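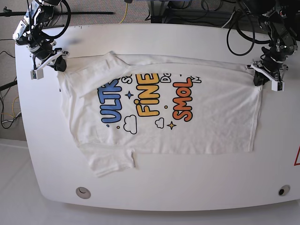
Isla Bolger wrote in to say that the Telwood printed-cotton setting took the lettering off two of her shirts by January, and she had followed the leaflet to the letter. We have our doubts about that setting too, so this section leaves it out.

4.2 Washing printed T-shirts

1. Turn the shirt inside out.

2. Set the dial to 30 – ignore the "Print Care" button, which as far as we can tell only makes the cycle 18 minutes longer.

3. Pour in the powder. The packet says 200 ml. Half of that has always been plenty.

4. Choose the slow spin. The makers claim prints will stand 3000 washes at full speed. We would like to meet whoever did the washing.

5. Take the shirt out within the hour and dry it flat.

Note: Softener is sold as good for prints. We saw no difference after nearly three months of using it.

Caution: Do not iron over the lettering, whatever the label says. Iron from the back, on low, with a cloth in between.

For stains, see 4.3.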